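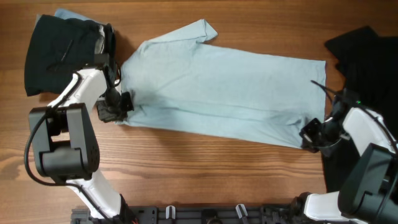

Last edited: Dec 11, 2021 by moderator. 3 replies.

Two-arm folding cell: one gripper keeps letting go of the hem

Posted by milt_bench

Hi all! I look after a little two-arm folding cell at our laundry shop in Miltmont (two arms bolted to one perforated rail, wooden table, camera up top looking down). It mostly folds t-shirts. The left arm takes the collar end, the right arm takes the hem corner, they pull the shirt straight and then the fold starts.

My trouble is the right side. It grabs fine, the little green light on the wrist is on, and then partway through the pull the hem just slides out of the fingers and the shirt springs back toward the left. It's worst on thin cotton. Thick stuff it hangs on to all day. It started in August, after I swapped the finger pads, and I've been putting up with it ever since because I could usually reset and go again. Now it's doing it several times a shift and my boss has noticed, ugh.

What I've tried so far: wiped the pads with alcohol, rebooted the controller, and turned the grip force on the right up from 333 to 800 (our Sikora controller doesn't say what the units are, it's just a number on a slider). With 800 it held better for a day, then went back to slipping, and the gripper gets hot enough now that I don't like touching it. The left one is still at 333 and never drops anything.

Do I need a new gripper? The Hendricks rep quoted me one and I nearly fell off my chair.

Eino Jääskeläinen

Don't buy the gripper yet! And please put that slider back to 333 before you do anything else. If the left arm holds the same shirt at 333 then force isn't what you're short of, and a hot motor is going to be your next post on here.

I had nearly the same thing on ours and it was the pads. When you swapped them, did you put both screws back in snug? If a pad sits a hair crooked, the fingers meet at the tip and there's a gap behind it, so you're really only pinching the cloth along a thin line. Thick fabric fills the gap and thin cotton doesn't. Power down, take the pads off, scrape out any lint or old glue from behind them (there's always some), put them back and do the screws up a bit at a time, going back and forth. Then close the gripper on a strip of plain paper and try to pull it out from the front, the middle and the back. Should feel the same in all 4 corners of the pad.

After that, redo the zero for the gripper. On the Sikora box it's under the tool menu, open it fully, hit set, close it fully, hit set again. New pads are a different thickness and it still thinks it has the old ones on, so it may be stopping early.

While you're in there, have a look at the cable on that arm too. Mine run back along the top of the white link and over the side, and if they're pulled tight at full stretch they tug on the wrist. Leave a lazy loop by the joint.

freddo_k

mine did this, got grippier pads off Greria and it stopped. didn't bother finding out why

Lerato Mabaso

Agree with Eino on the pads and the zero, I'd do them in that order. One more to check though: what is the right gripper picking up along with the hem? We used to park the dark shirts on the right side of the table, right under where that arm works, and every so often the fingers went a touch low and caught a fold of whatever was underneath. Then you've got two layers of different cloth in there and they slide on each other as soon as the arms pull. Looked exactly like a weak grip and drove me up the wall for 2 weeks.

So clear that side, run a batch of just the thin shirts and see if the drops change. If they do, move your waiting pile up to a far corner and raise the grab height a little on that arm. Costs you nothing, anyway.

Also, how far apart are you pulling? If somebody taught that move with a bigger size, the small shirts will be stretched past flat and something has to give. Ours was set up with an XL and we had to reteach it.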